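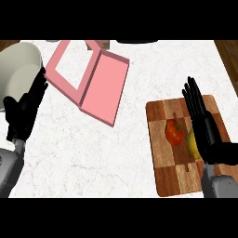

# Countertop Practice for Two-Arm Kitchen Robots

These guidelines apply to households and shared kitchens in which a pair of robot arms handles food at a counter. They were prepared for Ditia by Florencio Campos and apply equally to rehearsals in simulation and to work on a physical counter.

## Before the arms are switched on

- Wipe the counter and let it dry. Polished stone hides water well, so check it with a dry cloth.
- Keep a clear strip at least 12 inches wide between the two arms. Produce, boxes and bowls belong to the sides or the back.
- Set the cutting board where one hand can reach all of its working surface. A board with slots should be brushed out before use, as crumbs and juice collect there.
- Remove knives. Blades are brought to the counter by a person, and only after the arms have been parked.

## Placing food and containers

Round items such as tomatoes should rest on the board, never on bare stone, where they roll at a light touch. A banana may lie beside them, provided that the fingers can close on one item without pressing the other.

Window-lid boxes should be opened fully before the task begins. A lid left half raised can catch a finger. The open box should face the hand that will fill it, and the lid should be kept out of that hand's path.

Deep bowls are to be placed to one side. The hand should enter from above and clear the rim before moving sideways.

## While the arms are moving

1. One adult remains within reach of the stop button at all times.
2. Children and pets are kept 3 feet from the counter edge.
3. No one reaches across the counter to straighten an item. Stop the arms first, move the item, then restart the task from the beginning.
4. Soft produce is handled at the lowest grip setting. If the skin is marked, the item is set aside and the setting is reviewed.

## Cleaning and records

Hands that touch food directly must wear food-safe covers. Covers are changed between raw meat and produce, without exception. Bare finger joints should be wiped with a damp cloth and must not be rinsed under the faucet.

Any dropped item, spill or unplanned stop is entered in the kitchen log with the time and the name of the task. Logs are kept for 96 days. Households using the Holloway checklist may record the same details on its last page.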